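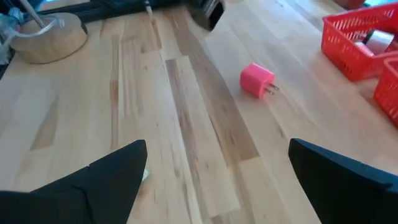
3.2. Objetos pequeños y recipientes sobre la mesa

Figura 2. Adaptador de corriente rosa sobre la mesa de listones, con dos cestas de plástico rojo a la derecha.

El segundo bloque del estudio se ocupa de los objetos que no tienen un sitio fijo en la casa. En las entrevistas previas, los participantes los llamaron «cosas sueltas», «lo de los cables» o simplemente «lo del cajón». Entran en este grupo los cargadores, las pilas, los adaptadores, las tapas sin bote y las piezas de aparatos que ya no se usan. Siguiendo la propuesta de Peixoto y Radonjić, los tratamos como una categoría propia, definida por su lugar de espera y no por su función.

Cada sesión partía de una mesa con objetos sueltos y recipientes abiertos. La consigna era breve: «Guarde lo que crea que debe guardarse». No se indicaba qué cesta correspondía a cada cosa ni se pedía terminar en un tiempo determinado. Las sesiones se hicieron en febrero, siempre por la mañana, en la sala que la asociación vecinal Vosar cedió para el trabajo.

La elección de los recipientes se discutió en la fase piloto. Las cajas opacas con tapa obligaban a abrir y cerrar, y varios participantes dejaban los objetos encima de la tapa. Con las cestas de plástico de paredes perforadas, como las rojas de la Figura 2, ese problema desapareció. El borde elevado sirve además de referencia: lo que queda por debajo se considera guardado, y lo que sobresale suele recolocarse. Una de las cestas de la figura contiene ya una pieza cilíndrica corta, inclinada, y junto a la pared un objeto pequeño de color rosa pálido, en parte oculto por el borde.

El adaptador rosa resultó útil para el análisis por dos razones. La primera es su color, que permite localizarlo sin dificultad sobre la madera en tonos crema y marrones. La segunda son las dos clavijas metálicas paralelas. Tumbado de lado, como aparece en la figura, ocupa poco espacio, pero las clavijas sobresalen y condicionan la manera de cogerlo. La mayoría de los participantes lo tomaba por el cuerpo. De Luca describió una preferencia parecida en su trabajo sobre cajones de cocina, aunque con utensilios de mango largo.

El corpus completo reúne 400 registros, de los cuales 200 corresponden a este bloque. Para la codificación se anotó el recipiente elegido, la posición final del objeto y los comentarios hechos en voz alta. Dos codificadoras, Graziella Grasso y Shuzhen Deng, trabajaron por separado y compararon después sus hojas. Las discrepancias se concentraron en los objetos apoyados sobre el borde, que una consideraba guardados y la otra no. Se resolvió anotarlos como «guardado parcial».

En más de 20 registros el adaptador se quedó sobre la mesa cuando el participante dio la tarea por acabada. Preguntados después, casi todos dieron la misma explicación: un cargador se va a necesitar pronto y meterlo en una cesta equivale a perderlo. Las pilas, en cambio, se guardaron casi siempre, incluso cuando el participante no sabía si estaban gastadas.

También influyó la proximidad entre las cestas. Si estaban casi juntas, los participantes tendían a usarlas como un único recipiente y llenaban primero la que tenían más a mano. Al separarlas aparecían criterios de reparto, a menudo enunciados sobre la marcha: lo eléctrico a un lado, lo demás al otro. El efecto de la distancia se examina en el apartado 3.3.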